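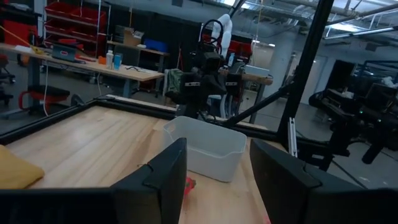

Inventory and Storage, Unit 4: Slotting
Instructor: Bernardo Quintela

Slotting means deciding where each item is kept. A small stockroom may hold 100 items and a larger one 2000, but the question is the same: how far does a person walk to fill an order?

Terms
Fast mover — an item picked every day or nearly so.
Slow mover — an item picked less than once a month.
Face — the front of a shelf or bin, where stock is taken from.
Reserve — extra stock kept away from the face.

Basic method
Rank items by number of picks. Do not rank by sales value, a common mistake in last year's papers. Put the top group between knee and shoulder height, near the packing bench. Heavy items go low even when they move fast.

In the Norkholm case, some 60 items made up most of the picks. Read it before the next class and mark where you would move the reserve.

Homework: problems 1 and 2, end of unit. Late work goes to Babatunde Briggs.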